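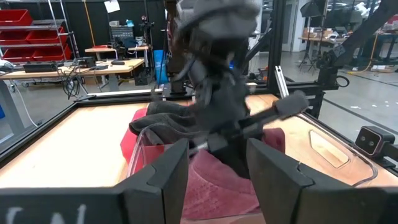
Bistwood erweitert Annahme für gebrauchte Textilien

Radedton, im März. Der Textilsortierbetrieb Bistwood nimmt ab sofort auch Handtücher und andere Haustextilien an. Bisher beschränkte sich die Annahme am Standort Radedton auf Kleidung.

Sortiert wird am Holztisch. Dunkle Oberteile und rote Stoffe kommen getrennt in durchsichtige Kunststoffbehälter. Im Monat gehen fast 900 Kilogramm Ware durch den Betrieb, 565 davon wurden zuletzt als tragbar eingestuft und an den Laden in Cosley geliefert.

"Handtücher wurden oft angefragt, jetzt haben wir den Platz dafür", sagt Betriebsleiter Benedek Kun.

Angenommen werden saubere Textilien in Säcken bis 40 Liter, täglich bis 16 Uhr. Ansprechpartner für die Presse ist Anatole Cordier.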